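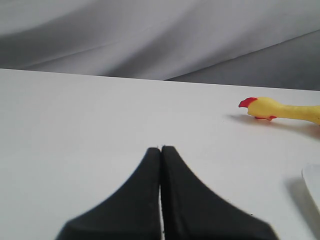 White tabletop, gray cloth backdrop

Flutberg Math Help > Sequences and Series > Savings with a yearly deposit

Feneck

Hi everyone! I'm working through the chapter on geometric series and I love it so far, but one problem has me going in circles. You put $3000 in an account that pays 2 percent once a year. At the end of every year you also add $200, and the last deposit goes in right at the end of year 20. How much is in the account then?

I know the first part is 3000(1.02)^20, and my calculator gives 4457.84 for that. For the deposits I tried 200(20) = 4000 and then multiplied the whole thing by (1.02)^20, but the book's answer is smaller than mine. The back of the book says 9317.31. Where does the extra bit come from, and why is mine too big?

Skutus

You can't multiply all of the deposits by (1.02)^20. They weren't all in there for 20 years. Use the annuity formula.

Joo

Oh, this is one of my favorite kinds of problem! Skutus is right, and you don't even need to have the annuity formula memorized, you can build it yourself from the chapter you're already in.

Follow each deposit on its own. The first $200 goes in at the end of year 1, so it earns interest for 19 years and grows to 200(1.02)^19. The next one has 18 years, so it grows to 200(1.02)^18. Keep going and the very last one earns nothing at all – it's just 200. Write them from the last deposit back to the first:

200 + 200(1.02) + 200(1.02)^2 + ... + 200(1.02)^19
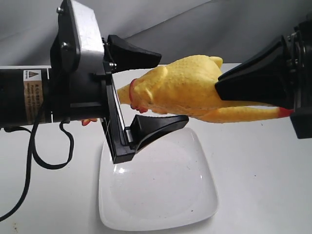 Now look at what you've got. Every term is the one before it times 1.02, so it's a geometric series with first term a = 200, ratio r = 1.02 and n = 20 terms. (Watch out here, the last exponent is 19 but there are 20 terms, and that trips up a lot of people!) The sum is

S = a(r^n – 1)/(r – 1)
S = 200(1.02^20 – 1)/0.02
S = 4859.47

Add that to your first part:

4457.84 + 4859.47 = 9317.31

And there's your book answer! Your way gave every deposit the full 20 years of growth, even the one that had only just gone in.

A fun thing to try next: move the deposits to the start of each year. Then every one of them gets one extra year, so you multiply the whole sum S by 1.02 and leave the 3000 part alone. See if you can get the same thing by writing out the terms again, starting from 200(1.02).
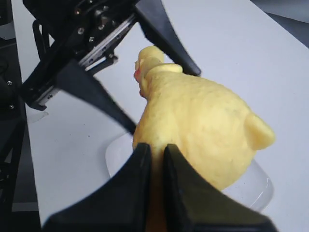
Yellow rubber chicken toy under an open black gripper

Feneck

Yes!! I wrote out the terms the way you did and got 4859.47 on the first try. I had been using 19 for n in a couple of the other problems too, so I'm going back to fix those. For the start-of-year one I get 4956.66 for the deposits and 9414.50 all together. Is that right?

Joo

Yep, 9414.50 is what I have too. Nice work – try the loan payment problems next, they use the same series!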